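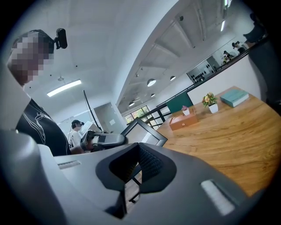 Leave them off and buy a desk lamp, was what Perihan Sarıgül told me when I asked how other people manage round pendant lamps hung from a very high ceiling, and I can see the appeal. Before I give in, I'd like a second opinion.

We moved into a unit in Bemham in October. Half of it has a normal flat white ceiling with a long fluorescent light on it, the sort that makes everyone look as though they've had bad news. The other half opens right up to the floor above, exposed beams and all, and that's where the pendants hang. Upstairs there's a balcony with a black metal railing and glass panels, so you can stand there and look at the lamps from a distance that is exactly one arm too long.

My problems, in order of how much I mind them:

The tops of the lamps collect dust. You can't see it from the ground. You can see it perfectly well from the balcony, and that is where I take visitors.

One of them has started to flicker. I don't know what sort of bulb is in there and the landlord doesn't either.

By four in the afternoon the windows aren't much help (lots of leaves outside, very pretty, very dark) and the big lamp shows up in my monitor as a small moon. If I tilt the screen away from it I get the fluorescent light instead.

I've got an ordinary stepladder and a feather duster on a stick. I have tried them together. I'd rather not describe it. Is there a proper way to do this without paying for a scaffold every time a bulb sulks?

Posted by Gadisero

loltance_left

Right, I've looked after a village hall with this exact arrangement for longer than I'd like, so take it from somebody who has done it wrong first.

Don't lean over the railing. I'm putting that at the top because you've plainly been thinking about it. A railing is there to stop you walking off an edge, and it does very little for a person with one foot on a chair and a duster held out like a fishing rod.

For the dust, get a telescopic pole with a microfibre head that bends. Ours cost less than the takeaway we had afterwards. Turn the lamps off and let them cool, work from the floor, and go over the top of each one very lightly, as they swing. They will swing anyway. Wait for it to stop before the next pass or you'll be chasing it round the room until teatime. Cover the desks underneath. What comes down is grey and there's more of it than seems fair.

We do ours every 3 months. The lady who had the job before me did hers every Christmas and you could grow cress on them.

The flicker I would not touch from a pole. You can buy bulb changers with suction cups, and they're all right on an open bulb, but on a closed round shade you have to get the shade off first, and now you're holding a stick with a ball on the end of it. Get an electrician with a small tower in, and have every bulb swapped on the same visit, including the ones that are behaving. We paid 116 pounds for the tower and the labour was on top. Write down what went in and tape the note inside the fuse cupboard. Whoever comes after you will think well of you, which makes a change.

If you ever get the chance, ask whether the lamps can go on a winch, so they come down to you. Dear to fit, lovely to have. I was turned down 2 years running.

Başaran

just get a long ladder. my uncle did lights for years never fell off once

Gadisero

Thank you both. I don't have a long ladder, or an uncle of that quality, so I've ordered the pole.

The landlord has gone quiet about the electrician. I'm told this is normal.

pegtop

Nobody's dealt with the screen, so I will.

Stop tilting it. Sit in your chair with the monitor switched off and look at the black glass: whatever you can see in there is what you're fighting. Turn the whole desk until the lamps are off to one side of you instead of behind your head, then do the same check for the fluorescent light. It took me three goes and a pulled muscle, and I've still got a bright patch in one corner, but it's over the clock so I don't care.

If the desk won't turn, see whether the two sets of lights are on separate switches. A lot of these places have them on one, goodness knows why. Ours had a second switch behind a filing cabinet, and we'd been there two winters by then.

A matt film for the screen works as well. It makes everything look slightly buttered. Some people don't mind that.

Also, Perihan has a point about the desk lamp. Get one with a shade you can push down low, and put it on the side you don't write with.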